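Notes for the talk, Brirkthorpe, September 5, 2026
Florian Reisinger

Start slowly. Ask the room: who has a machine at home that tidies up after the children? Wait for the hands.

Say what we wanted at Lavomden. Two arms, one table, toy bolts and nuts and strips with holes. The chore is to pick up the pieces and sort them. A child of four can do it while talking.

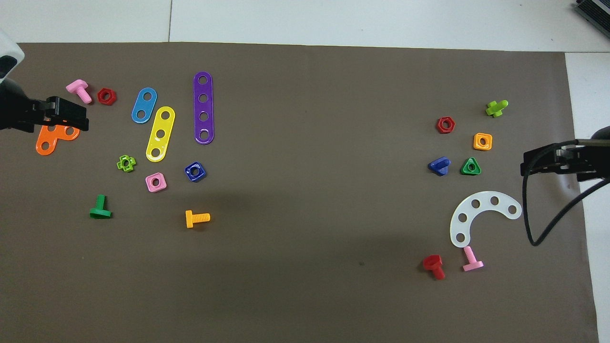

A flat strip gives the fingers very little to hold, and a bolt can roll when it is touched. Kubo needed 2000 tries before we trusted it with bolts. Strips are still weak.

Then the shop floor. At Flamgate the parts arrive always in the same tray, so the work is easier there. Do not promise more than this.

My answer for today: sorting yes, if somebody stays near. Putting a bolt into a nut, not yet. Leave 10 minutes for questions.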